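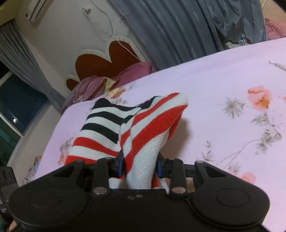 Cyrill Gasser
@cyrillgasser
01/07/2019

People keep asking about the Wiegand Way, so I'm putting it all in one thread. I walked it last June, Bornimlow to Guvitville. 600 kilometers, 21 days. I'm a slow walker with a desk job and I finished it.

Getting to the start. There's a train to Bornimlow in the morning and one in the late afternoon. Take the morning one. The first stage is long and there's nowhere to sleep before the mill. I took the afternoon train and paid for a room in town I hadn't planned on.

The first few days are farm tracks and paved road. Boring and hard on the feet. Plenty of people quit here. It gets a lot better once you're past the reservoir.

Waymarks are yellow bars on trees and fence posts. Good in the woods, bad in towns. In towns I walked toward the church until I saw a yellow bar again. Worked almost everywhere.

Water: I carried 2 liters and that was enough except on the ridge. Every cemetery has a tap. The tap at the ridge shelter was dry when I got there and the next one was a four-hour walk away. Fill up at the dairy before you climb.

Food: villages have a bakery or nothing. Bakeries close at noon. I missed that on day three and had peanuts for dinner. After that I bought tomorrow's lunch along with today's.

Shoes. I wore low trail shoes, half a size up. The people I met in stiff leather boots were all complaining about their heels. Some of them may have had new boots, so take that for what it's worth.

Socks matter more than shoes, if you ask me. One pair on, one pair drying on the pack, one pair for bed. Roll them one at a time and stuff them into the cook pot and the corners of the bag. A sock ball made from a pair never fits anywhere.

I changed socks at lunch every day. Took my shoes off too and sat there like that for half an hour. Two blisters the whole trip, both on the paved part at the beginning.

Tent: a Drirari one-person, bought used. It's fine. The zipper sticks and you can't sit up straight in it. I slept in it nine nights and in beds the rest. If I did it again I'd bring a tarp.

Places to stay are mostly farm rooms. You call the day before. Have a pen ready for the phone number of the next place, they'll usually give it to you. Almost no one answers email.

The best night was at Hildegard Nolte's farm, a short detour down the valley after the ridge. Dinner is whatever she's cooking and you eat with the family. She'll wash your clothes for a couple of coins in the jar. Ask for the room over the barn, it's cooler.

She also told me to skip the official route the next morning and take the river path. Same distance, shade the whole way, and it comes back to the yellow bars at the footbridge. It isn't on the map I had.

The old toll house at the pass has 1621 carved over the door. It's locked most of the time. The bakery in the village below has the key and will lend it to you if you leave your ID. Inside it's one room and a fireplace, but there's a book of walkers' names you can sign.

Weather: rain on five days, one real thunderstorm. I waited that one out in a bus shelter with a man and his two goats. He thought the walk was a waste of good vacation days.

Phone signal is fine in the valleys and gone on the ridge. Download the map. I had a paper copy too and used it more than I expected, mostly in the evening to work out the next day.

Rest days. I took one, in the middle. Should have been two. My shins hurt all through the third week and I don't remember much of the scenery from that part.

The last stage into Guvitville is through an industrial area. There's a bus from the ring road and I saw people take it. I walked it. Trucks and a lot of fence. The official end is a stone post behind the station and it's easy to miss.

There's a café across from the post where they stamp your card if you have one. I didn't have one. They stamped a napkin.

Things I sent home from the first post office: camp shoes, a second sweater, a book, a full-size towel. Things I missed: none of those. I did want a real pillow.

Somebody asked about doing it in spring. I wouldn't. The farm rooms don't open until the end of May and the meadows by the reservoir flood. June was good. Long evenings, no crowds.

Somebody else asked about dogs. Most farm rooms say no. There's also a long stretch of cattle pasture with stiles that a big dog won't get over.

I have the list of farm rooms with phone numbers typed up. Message me and I'll send it. It's from last summer so call before you count on any of them.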